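Kelly Pacheco, second year, Guthrie Hall. A few posts on the commuter student mentoring scheme, as people keep asking me.

1/ It pairs first years who live at home with someone further on. I joined in October. There are 53 of us mentoring this year.

2/ We meet once a fortnight, usually in the Tuvgate café between lectures. Mostly we talk about buses, deadlines and which societies meet before six.

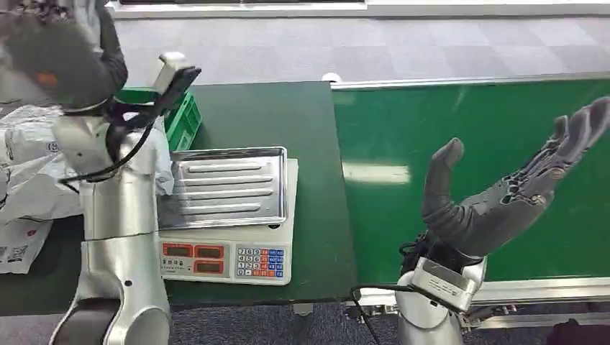 Neusa Bittencourt replied that six is still too late for her, and could the societies try lunchtimes? I've passed that on. Chess and baking have said yes - still waiting on drama.

3/ You don't need top marks to mentor. There's one training afternoon and a short form.

4/ Forms go to Dalva Camargo in the student office by December 3, 2018. Message me if you want to see mine first.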